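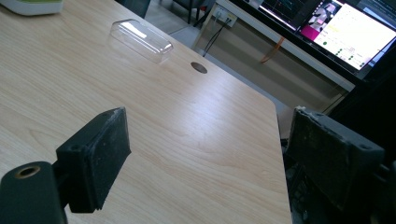

Makaris work table, light wood finish

Item no. 3458

We love this table! It came into the Soltesau range as a plain desk for people with a laptop and a lamp, and it has ended up in craft rooms, classrooms and at least one kitchen that we know of. The top is a simple rectangle with rounded corners, so you can squeeze past it without bruising a hip, and the pale grain runs in long straight lines that look good in almost any room.

There is a round cable hole near the far edge. Run your lamp or charger cord down through it and you get the whole front of the table back for whatever you're doing.

Cleaning is easy. The surface is smooth, so crumbs and glue bits come up with a damp sponge. We like to leave one out on the table in a shallow dish, next to a clear plastic container for pens, clips or paint brushes. A pink sponge in a green-rimmed dish looks pretty cheerful on the light wood, too.

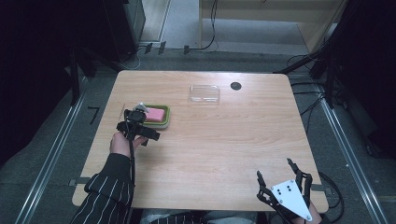
The edge takes clamps well, on the left and the right, which is great news if you sew, build models or want to fix a vise for an afternoon. Put a scrap of felt under the jaws and tighten by hand.

Damir Tomić in our showroom has had his for two years and still raves about it (he bought a second one for his daughter).

Depth: 700 mm
Assembly time: 20 minutes, two people
Tools: hex key, in the box
Care: damp cloth or sponge, mild soap, no scouring powder

Goes well with the Jurić stacking chair and the Fundia desk lamp. Both are sold separately.

The next delivery is due in September. Order now and we'll hold one for you until it arrives.

Page updated 5 August 2020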